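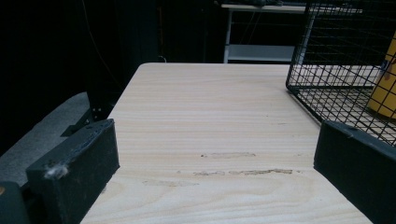
Got to the Grovuteck open day late, 95 minutes on the bus, so missed the welcome and the coffee. Straight into the table room. Carpet on the floor, lights low, smaller than I expected.

Light wood tables are what they use here. The top I looked at has scuffs right across the middle, brown streaks, one nearly gone into the grain. I liked that. Showroom tops tell you nothing. Asked if they sand them out — got a shrug and a Kernik leaflet.

Then the sorting bit. Black wire mesh basket on the table, metal cup, orangey tan outside and silver inside. Simple stuff, stayed 20 minutes anyway. Mesh is nice becuase you still see the table through it. Want one for my desk.
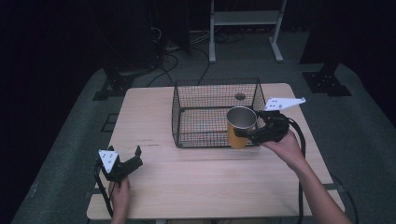
Varma wrote in afterward that the morning group only got 15 minutes in there, and that the Nustus hall next door was the better half. Didnt get to it. Doors shut at four.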